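Beaulieu Residents' Association
Minutes of the December general meeting

Held in the ground floor meeting room, 7:00 p.m. Chair: Darcy Dufour. Quorum confirmed.

1. Minutes of the previous meeting
Approved with one correction: under item 4, "Widville Road" should read "Vendau Road."

2. Water main replacement
The contractor, Flalteo, has submitted a revised schedule. The section between the pump house and Vendau Road is 577 feet and will be laid first. Service will be shut off on weekdays between 9:00 a.m. and 2:00 p.m. while connections are made. Written notice is to reach each household at least 2 days ahead. A member asked whether the hydrant at the Widville end would stay in service. The Chair will get an answer in writing from Flalteo before work begins.

3. Accounts
Balance in the general account: $1,744. The invoice for gutter cleaning has been paid. The insurance renewal is due next month and is not included in this figure. Accounts accepted as presented.

4. Shared workshop and play corner
The glued hardwood board, pale maple in color, is approved as the pattern for the new shelf tops. Finish to be clear, with no stain. The knot was raised and accepted as within grade. Yellow and green toy shape blocks are to be kept in the play corner and not in the workshop.

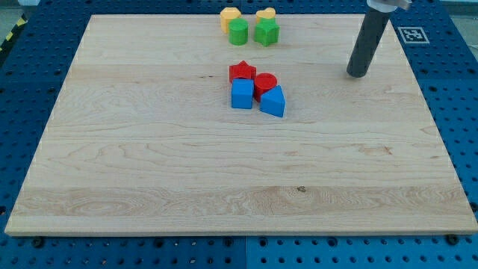

5. Parking
The proposal to renumber the visitor spaces was deferred. Members asked for a plan showing the current layout before any vote. The fee for a replacement permit stays at $50.

6. Other business
The lamp by the east steps is still out. A second work order has been filed.

Motion to adjourn carried at 8:25 p.m. Next meeting at the usual time, same room.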